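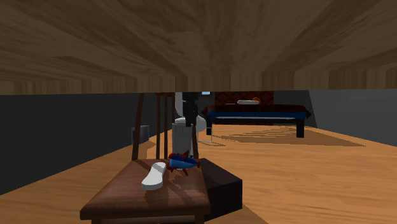
By Melina Margaritis
Sunday, June 30, 2019

NUSSTEAD – The Gkikas Trust will name its new reading room after Eirini Psarras, the former languages teacher who died in the spring at the age of 88. The room, on the first floor of the Trust's building in Dostville, opens to the public in August.

Mrs Psarras taught French and Modern Greek at Dostville Girls' School and stayed on the staff until she retired. She then ran the Trust's Saturday classes for 17 years, mostly for adults who had left school early. She is survived by two daughters and 4 grandchildren.

Her family has given the Trust 978 books from her home, many with her pencil notes in the margins. They include school readers, dictionaries and a long run of Greek poetry. The notes will be left as they are.

"My mother lent books to anyone who asked and wrote the name on a card," said her daughter, Polyxeni Vlachopoulos. "We still have the cards, and a few of the books are still out. We would be glad to see them back."

Efthymia Kouris, who chairs the Trust, said the reading room would be free to use and that no membership was needed. Saturday classes will move there in the autumn under Eirini Nikolaidis, a former pupil.

The Trust is also collecting memories of Mrs Psarras for a short printed booklet. Pieces of up to 100 words can be handed in at the Dostville office or posted to the Trust in Nusstead. Old class photographs are welcome and will be copied and returned.

Press enquiries: Melina Margaritis, Gkikas Trust, Nusstead

ENDS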